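Shared Kitchen Refit, Salem House
Progress report to the Filex Fund
Period covered: up to the end of November

Summary

The work paid for by the grant is nearly finished. The kitchen has been in daily use by residents since the middle of the period. The counter and walls are done, the cupboards are in, and most of the crockery has been sorted. Two items are still open: the extractor fan and the second set of shelves. We expect to close both within the grant and are not asking for more money.

Work completed

The old worktop was taken out and replaced with the dark red-brown marble that residents chose from the samples. It has a lot of white and gray veining. We had some concern that it would make the room dark, and for that reason the walls were kept pale. The wall covering is a light gray-white with a printed pattern of leaves and branches in a darker gray. It runs along the back of the counter and has been sealed where it meets the marble.

The cupboards were supplied by Cluler and fitted over two mornings. One door arrived with the hinges drilled on the wrong side. Cluler replaced it without charge, but the wait held up the fitting of the handles on that side of the room. All doors now close properly.

The sink was moved toward the window, as set out in the original plan. The plumber found an old pipe joint behind the wall that had to be renewed before the new sink could go in. This was not in the estimate and is covered under Spending below.

Crockery and equipment

When the old kitchen was emptied, everything from the cupboards was packed into boxes and stored in the hall. Residents asked that we keep what could be kept and buy only what was missing. We agreed, and sorting took longer than planned — the boxes had been packed in a hurry and were not labeled.

The rule we settled on was simple. Anything cracked was thrown out. Anything with a chipped rim was taken out of use for drinking and put to one side. Pans with loose handles were thrown out. Plates were kept if there were enough of one size to stack.

We bought new cutlery, a kettle and two chopping boards out of the equipment line. Some plates and bowls came from the Skasusthorpe house, which closed its own kitchen earlier in the year and had more than it could store. These are plain white and have gone into the lower cupboards where they are easiest to reach.

Spending

The grant was $2000 for finishing work and equipment. The main building costs were met from our own repair budget and are not reported here.

Of the grant, $758 has gone on the wall covering, sealing and trim. The pipe joint came to $300, which we moved from the line for shelves after checking with your office. New equipment has cost $100. The rest is held for the extractor fan, the remaining shelves and a final clean. Receipts for everything bought so far are in the folder sent with this report.

Delays

The fan has been the main problem. The model we ordered needs a wider duct than the one in the outside wall. We can either enlarge the opening or exchange the fan for a smaller one. We have asked for a price on both and will choose the cheaper as long as it clears the steam. Until then residents have been asked to open the window when cooking.

The second set of shelves cannot go up until the fan is in. They share the same stretch of wall.

Use of the kitchen

Breakfast is the busiest time, usually from 7 a.m. on. The longer counter means that people can make a hot drink at one end while others cook at the other. Residents have asked for hooks for mugs, and we will add these when the shelves are fitted. A cleaning rota is on the back of the door and is mostly being followed.

Next steps

Settle the fan and have it fitted.
Put up the remaining shelves and the mug hooks.
Replace the mugs that have been put to one side because of chips.
Carry out the final clean and check the sealing along the back of the counter.

A closing report with the full accounts will follow once the last invoices are paid. 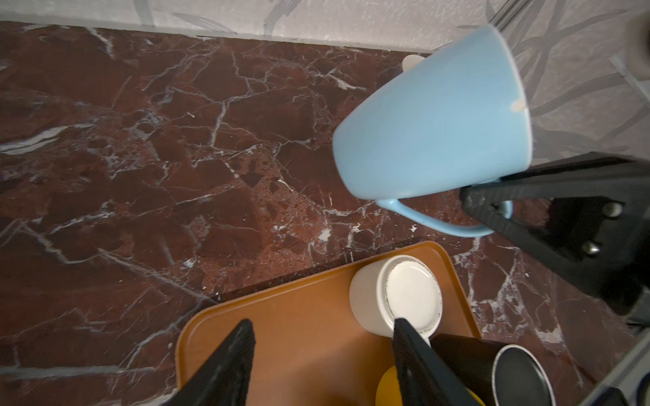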